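Textile Supply Chains, Unit 2: Traceability from Fibre to Finished Cloth
Tutor: Sorcha Conneely

Reading before the session: the Dovley mill case, pages 1 to 9 of the course pack. Bring the yarn labels you were given in July.

What a lot number does

A spinning mill sells yarn by the lot. Every cone in a lot should come from the same fibre blend, the same machine settings and, for coloured yarn, the same dye bath. The lot number ties the cone to those records. If a knitter finds barré or a shade difference in the cloth, the lot number is the first thing the mill will ask for.

Lots get mixed most often at rewinding. A part-used cone goes back on the shelf without its ticket, or two short cones are wound together. In the Dovley case, 718 kg of dyed polyester had to be sold as seconds after two lots went onto one warp.
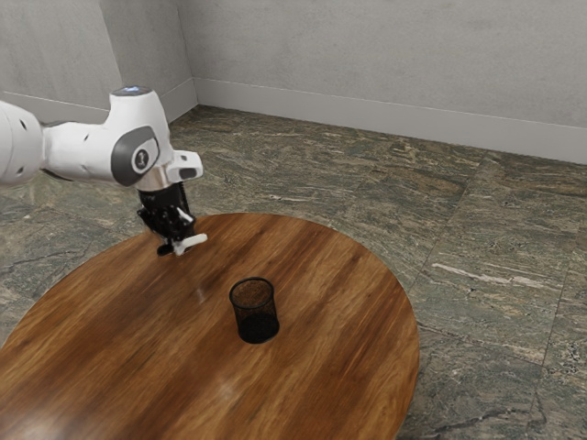

Transaction records follow the goods from one owner to the next. Each sale of claimed fibre (organic, recycled and so on) needs a document giving seller, buyer, net weight, lot number and the claim itself. Weights in and out of each stage have to agree once waste is allowed for. Automated handling does not remove this step. Treat a machine station as you would a hand bench when you draw your process map.

Mass balance and segregation

Segregation keeps claimed and ordinary fibre apart at every stage. Mass balance lets them mix, and limits the claimed output to the claimed input. Tristater, the second mill in the pack, spins under mass balance and weaves under segregation. Note where its records change over, and who signs for the change.

Exercise

Tatska buys recycled yarn from Tristater for a lining fabric. Work in pairs and allow 30 minutes.

Draw the route of one lot from bale to finished roll.
Mark each point where the goods change owner.
Mark each point where a lot could be split or joined.
List the record you would expect at each mark.

Hand in one sheet per pair. Put both names on it. Waste figures for the exercise are in the table at the back of the pack; use the carded column, as the combed one belongs to Unit 3.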